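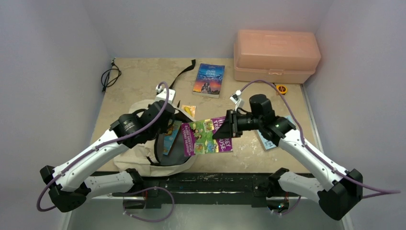

Progress Report to Stomex
Dedel Packing Automation
25 Jun 2026

The packing trial at the Thepsuriya site has now completed its second phase. Two arms mounted on a shared rail are being used to place books of different sizes into canvas tote bags for the school and library orders. The arms have packed 1065 bags to date under staff supervision.

Packing staff no longer spend full shifts bending over the bench. Each employee now works 60 minutes at the arm station, then moves to order checking or returns. Two employees have moved to quality control at their existing grade, and no positions have been cut.

Soft bags remain the main difficulty. When the opening folds inward, an operator must step in and reset it — a task that staff have asked to see recognized in their job descriptions. Mandla Nkosi is preparing revised wording with Rurkadent, our training partner.

The remaining training funds will be spent by October. We request approval to carry the maintenance budget into the next phase.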